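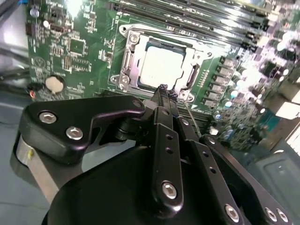
Carte mère Carnach, circuit imprimé vert, vendue avec processeur en place

Réf. interne : Hirik 68

Carte de récupération issue d'un poste de bureau, contrôlée à l'atelier. Le processeur est livré dans son socket, sous cadre de maintien métallique vissé, avec levier de verrouillage. Emplacements mémoire à proximité immédiate du socket, pile bouton sur support, remplaçable sans outil.

État : occasion, testée au démarrage en juillet. Presque 45 minutes de charge continue, aucune erreur relevée.
Mémoire : non fournie.
Ventirad et pâte thermique : non fournis. Nettoyer le capot du processeur avant application.
Garantie : 2 mois, retour atelier.

Ne pas desserrer les vis du cadre pour changer le processeur ; l'ouverture se fait au levier. Après remplacement de la pile, régler de nouveau la date et l'heure dans le BIOS.

Expédition en sachet antistatique. Questions techniques : Fenna Willems.

Contact | © Gramon, pièces informatiques | Haut de page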